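Kitchen, September

Photos page, Flamomstead kitchen
Posted in: Home, Kitchen, Clearing out

Right, the kitchen page at last! Several of you asked how the big sort-out was going and I kept saying "soon" and then going off to do something else. I started on a Tuesday evening thinking I'd be finished by bedtime (ha) and it rolled on for most of the week, with everything from the cupboards living on the dining table and us eating toast on the sofa.

The budget was £165 for the lot and I came in at £206, which I'm calling close enough. Most of the extra went on drawer dividers from Sengar, and I'd buy them again tomorrow. They slide, they don't rattle and the wooden spoons finally have somewhere to go that isn't on top of the whisk.

Girish Chaturvedi came round for the heavy bit and held the step stool while I did the top cupboards. He found 2 jars of mustard seeds up there, both unopened, and a cake tin I'd accused my sister of borrowing. Sorry, Meena. It's got a dent in it but I'm fairly sure that was me as well.

The spices were the worst. I had everything in those little glass jars with the cork lids, and they look lovely for a month and then the cumin tastes of cork. So it's all gone back into the packets it came in, with a peg on the top, and I don't care how it looks. The pouches with a proper spout can stay out on the worktop by the wall where I can grab them, and that goes for the chicken seasoning above all. Essam Soliman put me on to it when he made that noodle soup at Easter, and now I put a shake in nearly everything: fried rice, gravy, scrambled eggs, the lot. Yellow pouch, white cap, a cartoon chicken in an apron on the front. I can't read a word of it and I can spot it from the other end of the shop, so that works out nicely!

Cups next. I was very strict about mugs (one each and a few for visitors, and the chipped Bronville one went to live in the shed with the pencils in it) and then completely soft about the plastic cups. They're no beauties. But you can drop them, children can drop them, and they come out to the garden when it's warm, so they've been let off for another year. The only trouble with a clear cup on a white worktop is that I keep putting my elbow on it.

Oh, and the hooks! I dithered for ages over whether to keep a rail on the wall and I'm so glad I did. Tea towel, sieve, the small ladle, whatever's in use that day. I've told everyone in the house it's for kitchen things only, and I give it a fortnight before somebody's keys are on there.

Still to do: the drawer with the batteries and takeaway menus, the bit beside the oven where baking trays go to die, and the shelf liner. I used the Perkier one, 80p a sheet at the market, and I've cut two of them slightly wonky. They're under the plates so I'm leaving them. I'd also like to do something about the light over the sink, but that's a job for somebody who knows what they're doing with wires, so it can wait until I've saved up a bit.

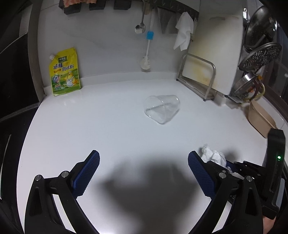 Meena, your cake tin (my cake tin) is on the hall table if you want it for the weekend. Girish, you left your tape measure here, and I've put it in the battery drawer so it'll be a miracle if either of us sees it again.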